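Give the small tracks one more year

I have followed sidecar racing since my school days, and I do not understand the new rule for the national series. From March, a track must have 2000 seats to host a round. Ferkamgate has 669. So Ferkamgate is out, after one letter and no meeting.

The series says that the sponsor, Luvex, wants bigger crowds. I can accept this wish. But a bigger stand does not bring people by itself. At Onuoha last season there were seats enough for a town, and 228 tickets were sold. The riders waved to empty rows.

A small club needs time to build. I would give each track 2 seasons to reach the number, with a lower entry fee while the work goes on.

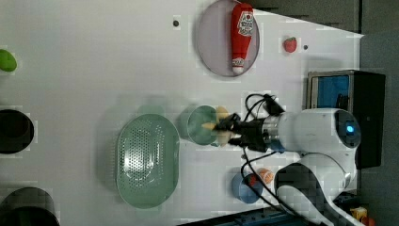 Listen, a reader wrote to me after my last column, the riders voted for this rule themselves, and the toilets at Ferkamgate are a shame. About the toilets I agree.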